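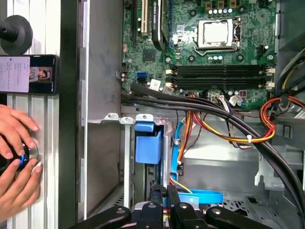
Lockyer 99 screwdriver kit: three months in

I bought the Lockyer in January, after rounding off one screw too many with the old set from the kitchen drawer, and I have grown very fond of it. The bits seat snugly, the handle spins freely at the cap, and the case closes with a nice firm click — a small thing, but I do notice it every time! My neighbor Efren Marquez borrowed it for his desktop and kept it 5 days.
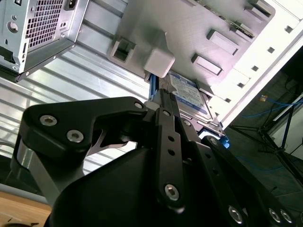 What I'd change

The magnet is a bit weak for long screws, and the size markings are tiny (I hold them under the lamp and squint). The pouch feels thin too. Still, I'd buy it again, and I've already put one aside for my niece Margaux.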